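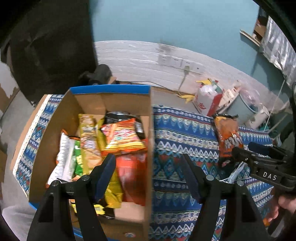 Fig. 1. Snack packing with two hand-held grippers, box on the bed.

Notes from the Skivmont visit, February 17, 2021

Okay, so these are my notes tidied up a bit for those of you who couldn't make it! Lemlem Zeleke ran the demo for us and let almost everyone have a turn (sorry, back row, we ran out of time).

You hold one gripper in each hand and do the chore yourself, and what gets saved is the motion, which the arm learns from later. Their snack task has 247 recordings so far and they want 2000 before they train anything. I thought that sounded like plenty until I tried it!

Look at how wide the fingers are open in Fig. 1, with one over the snacks and the other out past the side of the box. My first try was just like that, and I kept bumping the cardboard. Lemlem's tip was to line up both fingers above the bag before going down, then close slowly. Chip bags are mostly air, so they slide and puff up and fold over on you, and a full box leaves hardly any room to get a finger in.

Somebody asked why use a bed and not a nice flat table. She said a soft surface gives a little when you push, and homes are full of those.

For next week: read the Clodgate handout, and write me half a page on how you'd pick up one bag without dragging its neighbor along. Sketches are fine.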